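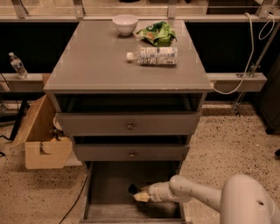 Vivari Adds Four-Level Drawer Cabinet to Its Storage Line

DROTSIDE, August 10, 2026 - Vivari, a maker of storage furniture for homes and small offices, today announced a four-level drawer cabinet in gray. The cabinet goes on sale today through the company's website and at the Vivari showroom in Drotside.

The new piece is a low dresser with an open compartment under the top and closed storage below it. It is meant for the things that tend to pile up near a desk, a front door or a kitchen counter: chargers, mail, snacks, dish towels, spare bags. The open compartment keeps daily items within reach. The drawers take the rest, with the large drawer at the bottom reserved for bulkier things such as folded blankets, shoes or packs of paper.

Vivari began work on the cabinet in January, after a survey of 646 customers who had bought one of its open shelving units. Many of them said they liked the shelves but wanted a place to put things out of sight. A common request was for a unit with one open level, so that a bowl for keys or a stack of notebooks could stay handy while everything else went into drawers.

The top is flat and left clear of trim, apart from a thin lighter rim along the front edge. It has a slight gloss and can be wiped with a damp cloth. There is room on it for a small bowl, a water bottle and a snack, with space to spare for a lamp or a phone. Under the top, the compartment is open at the front and has no door.

The two drawers below the compartment each have one small round metal knob, set in the center. Vivari tried longer bar handles on early samples and went back to the round knob, which caught less on sleeves and bag straps. Customers who want a different look can swap the knobs for their own with a regular screwdriver.

The bottom drawer pulls out far enough to show the whole inside, so items at the back can be reached without unpacking the front. The interior is gray to match the outside. Vivari does not supply dividers with the cabinet. A set of six fabric bins that fit the drawers will be sold separately.

The gray finish was developed with Christodoulou, the company that has supplied Vivari with furniture coatings for eight years. It was picked to go with hard floors, including tile, terrazzo and concrete, and to hide light scuffs. Gray is the only color offered at launch. Vivari has not set a date for other colors.

ASSEMBLY AND CARE

The cabinet ships flat in two cartons. Assembly takes two people, and the printed guide covers the work in seven steps. All screws and the knobs are packed in a labeled bag inside the smaller carton. Customers should build the cabinet on a level floor and fasten it to the wall with the strap provided before loading the drawers. Only one drawer should be open at a time when the drawers are full.

For cleaning, Vivari recommends mild dish soap and water. Scouring pads and bleach should not be used on the top. Drawers can be lifted out for cleaning by pulling them fully open and raising the front. Heavier items should go in the bottom drawer. The top is not made for use as a seat or a step.

DELIVERY AND AVAILABILITY

Delivery is handled by Zemen, which will carry both cartons to the room of the customer's choice inside its service area. Customers pick a delivery day at checkout and receive a message on the morning of delivery with a time window. Zemen can also assemble the cabinet for a fee and take the cartons away for recycling. Orders placed outside the service area are sent by standard freight to the front door.

The cabinet can be returned unassembled, in its original cartons, within the return period printed on the order receipt. Missing or damaged parts are replaced at no charge. Customers should have the part number from the guide ready when they call.

Offices, schools and rental properties can order in quantity through the Vivari business desk. Business orders can be delivered assembled if requested when the order is placed.

An assembled cabinet is on display at the Drotside showroom, next to the open shelving. Visitors are welcome to try the drawers. Prices are listed on the website and in the showroom.

ABOUT VIVARI

Vivari designs and sells shelves, cabinets and drawer units for homes and small offices. The company is based in Drotside, where it runs a showroom and a parts counter.

MEDIA CONTACT

Vivari Press Office, Drotside
Product sheets and assembly guides are available on request.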